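**Ticket 400 – Blue bins not seating on roller track, Osteck rack**

Status: open
Site: Nidora store, upper level

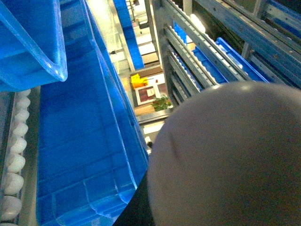 *Long bin beside the rollers, second bin overlapping its top end. Looking down the rack.*

**Reported:** Bins on the upper lane catch when pushed back. Pickers have to pull them out and start over.

**Checked so far**
- Rollers spun by hand – 3 stiff, rest fine.
- Lane guide reset to 400 mm. No change.
- Swapped in 2 Omach bins from the next lane. Both ran freely.

**Next:** Order rollers from Vidmar. Keep the lane at half load until they're in, and don't stack bins over the gap.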